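Clearing-up run for the club humanoid, step by step

Seltwood robotics club, notes for the new lot starting in September. Written fast so shout if something's missing. Sigrún did the first half of this last year, I've changed most of it.

You need: the robot, charged. Laptop with the Plostholm teleop software. Second person on the stop button, always. The grey bin.

1. Power up

Robot on its feet before you enable the arms. Wait for both hands to finish their open and close check, takes 11 seconds. If the left thumb sticks, disable, wait, enable again. Don't push it by hand. Villads did, new tendon.

2. Lay out the task

Bin on the carpet to the robot's right. Flattened cardboard in the bottom, otherwise things bounce and you get a horrible noise on the recording. Small stuff goes on the yellow cabinet, left side. Start with the little black boxes, they're easy to grip and survive being dropped.

3. Set speeds

Arm speed 60 for practice. 90 only once Widad or Panagiotis has watched you do a clean run. Grip force 6 to start, on both hands. Higher than that and the thin plastic parts crack, lower and the shiny ones slide out.
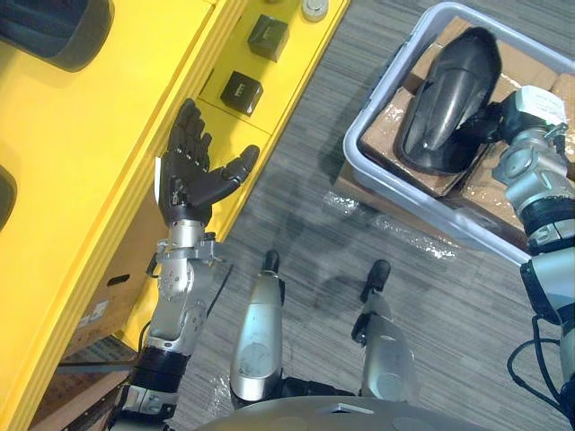
4. Right arm first

Bring the hand down over the bin slowly, fingers open. Curved parts: go for the edge, not the middle. Close, count to two, then lift straight up before you move sideways. If you go sideways too early the wrist catches the bin and drags it accross the carpet.

Watch the cables near the right elbow. Stop if they go tight.

5. Left arm

Palm up while it's waiting. Keep it clear of the cabinet front, the knuckles scratch the paint. To pick up, turn the palm over well above the shelf and then come down. Turning it low = boxes on the floor.

One arm moving at a time until you've passed the practice sheet. Yes it's slow.

6. Finish

Open both hands. Arms back to rest, laptop first, then the robot's own switch. Save the run with your initials and the task name, no spaces or the Flaltlow script skips it. Wrapping and packaging off the floor before anybody walks the robot, feet slide on plastic.

Common problems

Hand lags behind the glove: close everything else on the laptop.
Arm stops halfway: joint limit. Back off, take a diffrent angle.
Box keeps tipping: you're closing on one corner. Look from the side.

Practice sheets to Amedeo Russo by 15th July please, in the folder by the door.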